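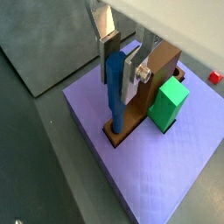

The purple plate, with the brown block, the green post and the blue peg in their places.

February 13, 2018

Snow all morning, so I stayed late at the shop and missed the worst of the drive home, and now I'm at the kitchen table with a pot of tea and a sink full of dishes I am pretending not to see. Which fits, since dishes are what we argued over all through lunch.

Lautaro had been putting the little assembly task through its paces, and Aldana, who only came up from accounts to get a signature, stood and watched for a good ten minutes with her coat on. Then she asked what everybody asks: when will it do my laundry? I laughed, but I had no good reply for her, and I've been chewing on it ever since.

The plate is such a friendly thing to work with. Every piece has its own recess, the sides are straight, and the green post is as square as a stick of butter. My laundry basket has never once been that polite! A fitted sheet has no proper corner to grab, a wet sock sticks to whatever it was lying on, and my good blue bowl has to be carried a different way from the chipped one. I do all of that half asleep with the radio going.

Renato takes the sunny side, as he always does. He says the shop floor will come first, and soon -- pegs, brackets, the fiddly fitting work that makes Ximena's wrists ache by Thursday -- and that the kitchen will follow once the fingers get better at feeling what they touch. He may be right about the first part. I wrote 115 in the notebook for January's practice runs and 129 for the ones planned next, and I do look forward to them more than I let on. There is something lovely about a peg standing straight up where it belongs.

But I thought of Mother tonight, who could shell peas, scold my brother and stir the soup without looking at any of it, and I don't believe we are anywhere near her. I would settle for a machine that could find the lid that goes with the small saucepan. I'd pay good money for that, and so would Aldana.

Must remember to call Octavio before work and ask whether the Skoretti order is still 80 pieces, and to bring back Ximena's cake tin. The tea has gone cold. Dishes now, by hand, and then bed.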